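Section 4. Recovering from a Grip Stall on Soft Items

Applies to: Kumudeck two-arm stations running Husska control software
Last revised: 15 Jul 2021

A grip stall is the fault you will meet most often when you start packing and unpacking soft goods, and it's a fun one to get good at. Both arms hold the item, the jaws keep closing because the fabric keeps giving, and the controller stops the job with code 26. The arms stay where they are and stay powered. Nothing is broken, and you can usually be running again in a few minutes.

CAUTION: A stalled arm is still a live arm. Keep hands out of the space between the grippers until step 3 is complete.

Before you start

Check that the wrist cables hang free and aren't pinched under either arm. Clear away any item you don't need for the job. A round toy left near an arm can roll into its path during the release.

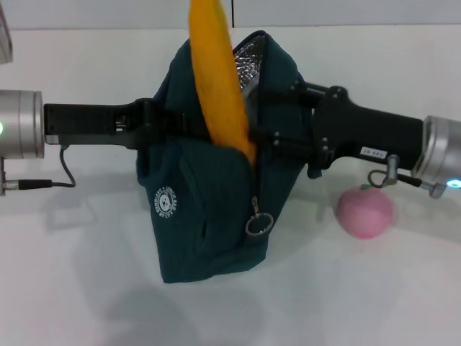 Fabric bags are the classic case. An open bag has very little stiffness of its own, so the sides fold inward under load and the two arms end up chasing each other. A lined bag behaves a little better, and a bag with something tall sticking out of the top behaves worse — the load tips as soon as one side lets go.

To release the item

1. Press Pause on the pendant. Wait for the message HOLD CONFIRMED.

2. Open the Grip page and lower the force limit to 88 on both arms. Always change both. Uneven limits will drag the item sideways.

3. Select Soft Release. The jaws open in small steps, left and right together. When the page shows RELEASED, press the emergency stop.

4. Support the item from below and lift it clear. Take out anything inside it.

5. Look over the jaw faces for threads and lint. Tug gently on each cable connector.

6. Twist the emergency stop to reset it, then select Home Both Arms from outside the work area.

NOTE: If Soft Release times out, don't pull the item free. Press the emergency stop and follow Section 7, Manual Jaw Opening.

Preventing a repeat

Teach the grip again with the bag loaded the way it will be in the real job. Our Ullcombe bench ran around 3,000 cycles on one soft pouch after a reteach, and it was great to see it go that long without a code 26!

If the code returns after a reteach, save the log from the Feng diagnostics menu before you power down. The log is erased at restart.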